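Mitcombe Community Pantry and Kitchen
Progress report to the Dralmont Fund
22 March 2026

Dear Celina Stępień and colleagues,

We're so pleased to send you this second report on the cooking and food-sharing program. Winter is usually our slow season, and it was anything but slow! The Tuckerman Street kitchen is open, the evening classes are full, and the recipe box scheme you took a chance on has grown faster than we planned for.

Recipe boxes

We packed 344 recipe boxes in February, against a target of 295. Each one holds the dry goods and vegetables for a family supper, with a printed card in large type. The lentil and carrot soup is still the runaway favorite, and the baked barley with mushrooms has come up fast behind it. The one real flop was the beet dumplings. Several families told us (kindly) that the dough was too fussy for a weeknight, so we've pulled that card and are testing a simpler version with store-bought wrappers.

Delivery took more work than packing. Our first route sent both drivers across the river and back again, and the last boxes were reaching people after supper time. We split the town into an east run and a west run, and most boxes now arrive before the school buses do.

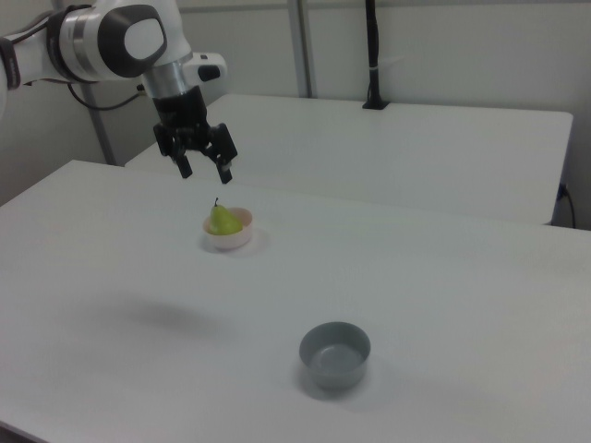
The white tabletop, with the arm and its black gripper over it.

Evening classes

The winter course filled its 50 places in the first week of sign-up, and we kept a waiting list for spring. We had expected mostly young parents. What we got was a wonderful mix: people newly on their own, a father and his teenage sons, a group of retired women from the choir who had cooked all their lives and wanted to learn something besides roasts. The knife skills evening was the one people talked about most. We're going to run it at the start of the spring course, when it can do the most good.

Attendance dipped during the two weeks of heavy snow, and we moved the bread session so that those who missed it could catch up. The later session ran long and everyone went home with a loaf.

Jo Rutkowska has agreed to teach again in spring, and she's adding an evening on cooking from the freezer, which was the most requested subject on our feedback cards.

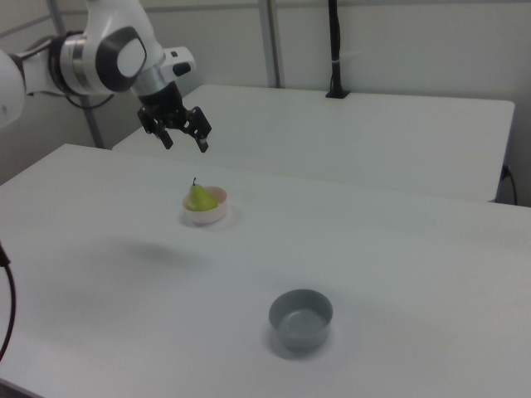

Gripper open, pointing down above the table.

The kitchen itself

The new range is in and passed its inspection, and the second sink is plumbed at last. Skodonis Plumbing had to open up more of the back wall than they quoted for when they found an old lead pipe, and the extra cost came out of our repair reserve. None of your grant was used for it. The walk-in cooler is still humming louder than we'd like, and the supplier is coming back to look at the fan.

Storage is the piece we haven't solved. We have flour and rice in the hallway closet, and squash in the office, under the desk. A quote for shelving along the north wall is due soon, and we'd like to move some money from the printing line to cover it. The cards cost less than we budgeted, so the printing won't suffer.

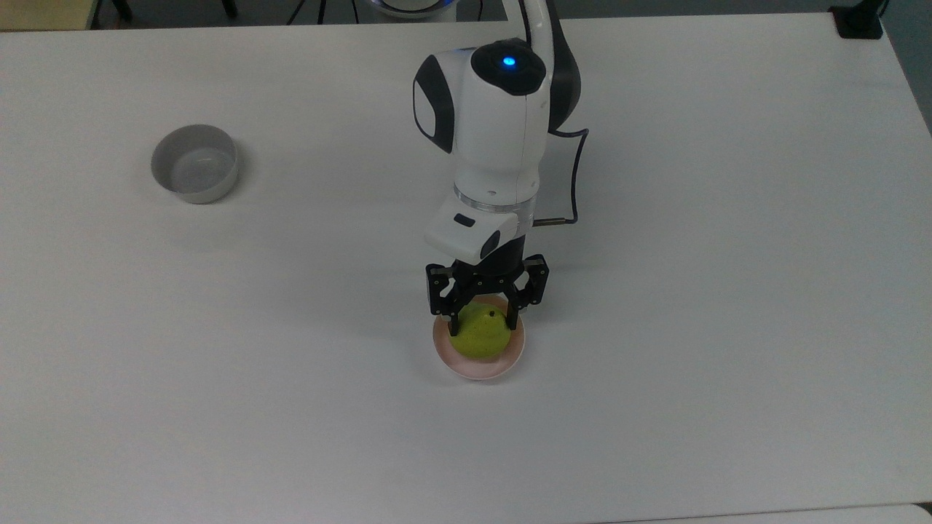 If you agree to that change, the shelves could be up before the spring produce starts coming in. Please let us know which form you'd like us to use, as the one we have on file is from the first year of the grant.

Growers and donors

Three more farms have joined us, and one of them has offered all its undersized onions for the season. They're small and a pain to peel, and they taste terrific.

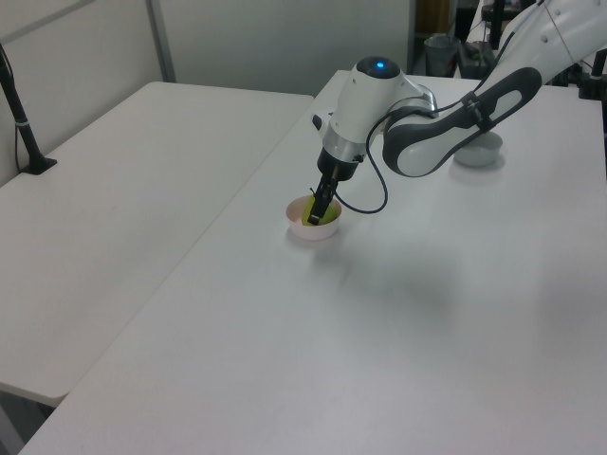
Our spring plans lean heavily on serving food as well as sending it out. We want to hold a monthly supper in the hall, with the class members cooking and anyone in town welcome to eat. The menu will be soup, bread and fruit, so our tableware needs are modest: a plain small white bowl like the one on the table, with the gripper's fingers down inside it, is the size we have in mind for the fruit. Soup bowls will need to be deeper, and we're pricing those now. The first supper will be a trial run for class members and their families, and after that we'll open the doors.

Money

Spending is on track in every line but two: printing is under, and fuel is a little over following the route changes. The full table is attached, with receipts. We'll send the spring course figures with our next report, and you're warmly invited to come to a supper and see the place in full swing. Bring an appetite!

With thanks,
The Mitcombe kitchen team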